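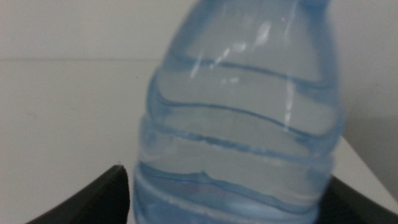
Chapter 6
Packaging and the Shape of Things

Most of what we buy comes wrapped in something, and the wrapping has to survive a longer trip than the buyer ever sees. A carton of breakfast cereal may be stacked, trucked, unstacked and shelved before it reaches a kitchen. Packaging designers therefore start with forces: what will press on the package, from which direction, and for how long. Thin plastic is a good place to begin. A flat sheet of it bends easily, but the same sheet with folds or channels pressed into it is much stiffer. The grooves that run across a light-blue water bottle do this work. They let the maker use less plastic while the wall still resists being squeezed in the hand.

The same idea appears in corrugated cardboard, roofing iron and the ribs on the bottom of a tin tray. In each case the amount of material stays low and the shape carries the load. You will meet the term "section stiffness" for this in 6.2.

Cost matters as well. Suppose a bottling plant at Vinden fills 4,000 bottles an hour and trims one gram of plastic from each. The plant saves four kilograms every hour it runs. The saving is worth little if the lighter bottles buckle on the pallet, so trial batches are loaded and left to stand before the change is made. Roscoe Lindgren, a packaging engineer whose notebooks are used in this chapter, tested 521 bottles in one December and rejected 80 of them. His sketches of the failed walls are reproduced in 6.4.

Before you read on, collect three empty packages from home – one plastic, one metal and one cardboard. Press gently on the sides of each and note where it gives way first. Keep your notes, as you will need them for the activity at the end of 6.1.

6.1 Loads on a package

A load is any force that acts on an object. Packages carry two main kinds, static and dynamic.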